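Gimton Community College Robotics Club
Progress report to the Skarnon Fund, second period
December 2022

1. Summary

The club was awarded a grant of £3,000 to run a student project on sorting household waste with a two-armed robot. The work takes place at our Flesstead site after teaching hours. This report covers the period since our October update. The project is on schedule, with one change to the plan, set out in section 5.

2. Work on paper and packaging

Students began the term with solid items such as tins and blocks. They have now moved on to crumpled paper, card and wrappers, which are harder to pick up. Items change shape when the fingers close on them, and thin sheets lying flat on the table are often missed altogether.

The practice pile is kept mixed on purpose. It includes paper bags, torn cardboard and printed packaging, and students are asked to clear it one item at a time. Both arms are driven by students, in pairs, with one operating and one keeping the log. 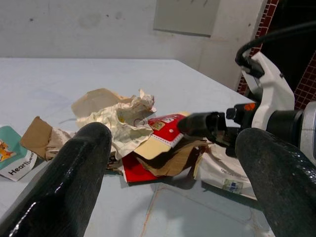
The gripper fingers at the paper pile, with the second arm coming in from the right.

By the end of the period the log held 268 attempts. An attempt counts as a success only if the item ends up in the bin and no other item has been knocked to the floor. The target we agreed with the Fund was 80 per cent. Stiff card and folded bags are above this. Soft wrappers and clear plastic are below it, and these will take up most of the next period.

3. Position of the bin

In the first trials the bin stood on the floor, and the arms had to reach too low. Students tried several heights and settled on the seat of a small plastic chair between the two arms. The change cost nothing and shortened each attempt. It also lets the head camera see down into the bin, so the operator can check what has gone in. 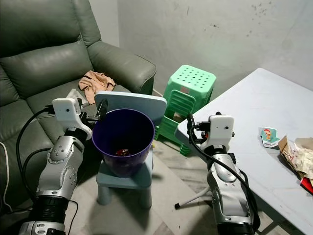 Purple bin on the chair between the two arms, with a small red item at the bottom.

The room is furnished as a living room, with a sofa and a table. We intend to keep it this way, as the students' brief is to work in an ordinary home and not at a bench.

4. Training and student progress

All members have completed the safety induction and can start and stop the arms without help. Newer members are using the Esquivel workbook, which takes them through joint limits, cable checks and logging. The chapter on camera views was found difficult and we have added an extra session on it.

Cable routing remains a concern. Loops near the grippers can catch on furniture, so students now check them before each run and note this in the log.

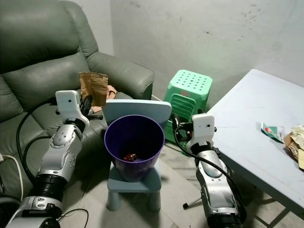 5. Changes to the plan

We had planned to start timed runs this term. These have been put back to next term so that the work on soft wrappers can be finished first. No extra money is needed.

6. Next period

The club will do the following:
- repeat the wrapper trials with a slower closing speed
- begin timed runs with 3 student teams
- hold an open evening at Flesstead for parents and the Fund
- send the full log with the final report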